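Recording demonstrations on the two-arm cell: frequently asked questions
Last revised 20 September 2019. Maintained by Nanami Shibata, Drudell

Do I need any experience to operate the arms?
No. New operators complete 2 supervised sessions before their recordings go into the training set.

Which task should I start with?
The taped carton. It is rigid enough to tolerate small errors, and both arms have to agree on where the box is.
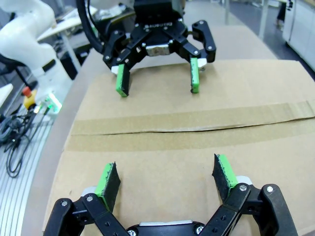
Start with both grippers open and clear of the cardboard. Operators who begin with a finger already touching the flap produce recordings that cannot be aligned with the others.

What is the difference between hand guiding and remote control?
In hand guiding you hold the arm and move it through the task. In remote control you move a pair of leader handles and the arms follow. Hand guiding is quicker to learn. Remote control keeps your body out of the camera views – use it for anything that will be trained on.

Can I touch the box between recordings?
Yes, once the arms are paused. Say "hands in" before reaching over the table and "hands out" when you step back.
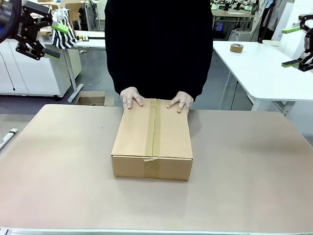
Flaps should lie flat and the tape should be pressed down along the seam. A raised flap changes the contact height, and the recording will teach the wrong approach.

How many recordings make a usable set?
The carton set in Evus, our session logger, holds 159 recordings. Training runs begin at 50. Failed attempts are kept but tagged separately.

How fast should I move?
Slower than feels natural. The follower arms are limited to 55 percent of rated speed, and if you outrun them the lag is recorded as hesitation.

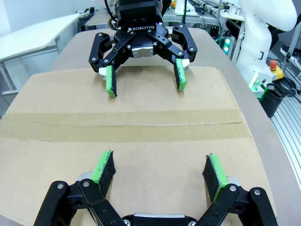
Precious Adams: I would add that pausing is as bad as rushing. If I stop to think with the fingers over the seam, the trained policy stops there too. I now plan both grasps before I press record.

Agreed – the logger will flag long pauses from January.

Who reviews my recordings?
Haruto Takeda. Send him the session number and the operator initials.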